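About Fellstead
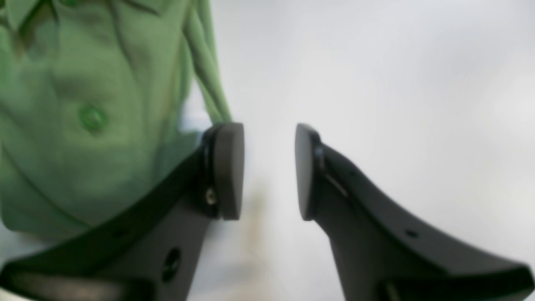 At the Fellstead workshop.

Fellstead is a night school for people who own a piano and would like it to stop sounding like that. We teach tuning, regulating and small repairs, two evenings a week, above a carpet shop on Maes Street.

The school was started by Tineke Hoekstra, who had tuned for a living for 26 years and was tired of driving. Her theory was that if she taught the customers to do it themselves, she could stay home. She now drives to Fellstead instead, in slightly worse traffic.

Nattawut Phetsri joined as a student, broke a string on his first evening, and teaches the course on replacing strings. He also looks after the instruments. Most came to us free, which tells you something about them. The upright in the back room is called Zolura, after the only part of the maker's label still legible, and has been promised a new pinblock every April since we got it.

Classes are capped at 16. You don't need to play, read music or have what people call a good ear. You do need patience, short fingernails and a family willing to hear the same A for an hour. The beginners' course ends with each student tuning a whole instrument alone, followed by Tineke playing something on it. Her face is usually grade enough.

The course costs $400, including a tuning lever you keep. Mutes are on loan and we would like them back. Parking is behind the carpet shop, who have been very decent about the noise.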